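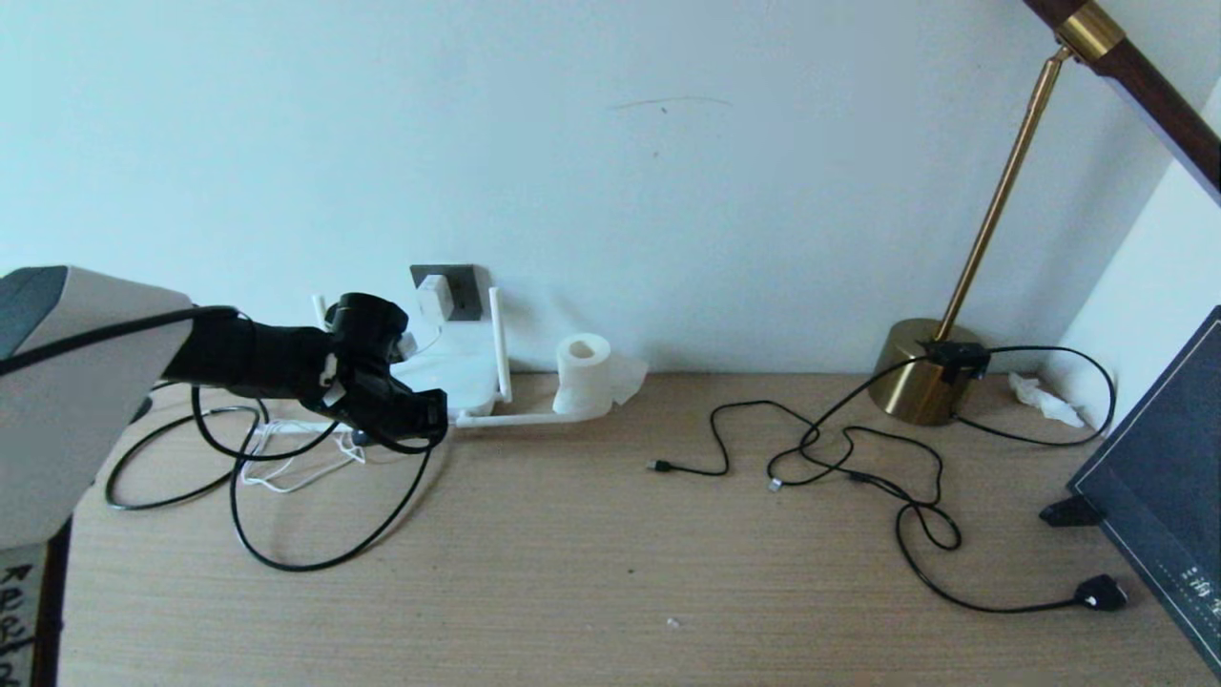 Bokia is the motion and perception layer that sits between a task script and the arm controller. It takes a target pose and a depth cloud, plans a path, checks it, and streams setpoints. Most support questions concern what the planner treats as an obstacle. Rigid items on a desk, such as a lamp base or a white rack, are easy to model. Loops of black cable under the gripper are harder, and many of the answers on this page come back to them.

What does Bokia need to run?

A Linux machine with a real-time kernel, one wired network port reserved for the arm, and a depth stream in any format Furnen can read. Furnen is the perception module and is installed with Bokia by default. A graphics card is optional. Without one, segmentation falls back to the CPU and the scene refresh slows down. The control loop is not affected.

What is the control rate?

Setpoints go out at 200 Hz. The collision monitor runs at 100 Hz in a separate process. If the monitor misses two cycles in a row, the controller ramps the arm to a stop and logs MONITOR_STALE. Do not raise the setpoint rate to fix jerky motion. Jerky motion is nearly always a time sync problem; check the clock offset first.

Why does the planner report START_IN_COLLISION when the gripper is clear of the desk?

There are two common causes. The first is the padding value. Default padding is 40 mm on all links, and a gripper hovering low over a surface will be inside it. Set pad_gripper separately and leave the arm links alone. The second is a cable routed along the outside of the arm. If it is missing from the robot model, the self-filter leaves its points in the cloud, and the planner sees an obstacle attached to the forearm. Add a capsule shape to the model that covers the cable run, then rebuild the filter mask.

How are loose cables on the work surface handled?

Furnen puts thin, low objects in a class called soft_clutter. By default the planner may pass over this class but may not place a fingertip inside it. Set soft_clutter to "hard" for full avoidance. On a crowded desk this will cause many planning failures, so try it in simulation first.

A thin white cable on a light surface may not be segmented at all. Color contrast is poor and the height is close to the depth noise. Lower the min_height setting one step at a time and watch for false positives on the bare desk.

Why is there a hole in the map where a metal object should be?

Polished metal returns bad depth at some angles. Unknown space is treated as free unless unknown_is_occupied is true. We recommend setting it to true for any cell with reflective parts. You can also add a fixed primitive – a cylinder works well for round bases and poles – in the scene file.

Can I use my own planner?

Yes. Any planner that implements the Adugna interface can be loaded at startup. The interface has one blocking call and one cancel call. Paths returned by a custom planner still go through the Bokia collision check, and this cannot be turned off.

How do I replay a failed run?

Use Grasholm, the log viewer. Open the session folder and jump to the first red marker. The viewer shows the planned path, the measured joint positions and the cloud as the planner saw it. Logs from versions before build 38 must be converted first; the convert command is in the same package.

Does recalibration clear the scene?

No. Fixed primitives are stored in the base frame and are kept. The live map is stored in the camera frame and should be reset by hand after any change to the extrinsics. If you skip the reset, old points stay in the map until they time out – expect ghost obstacles next to the real ones.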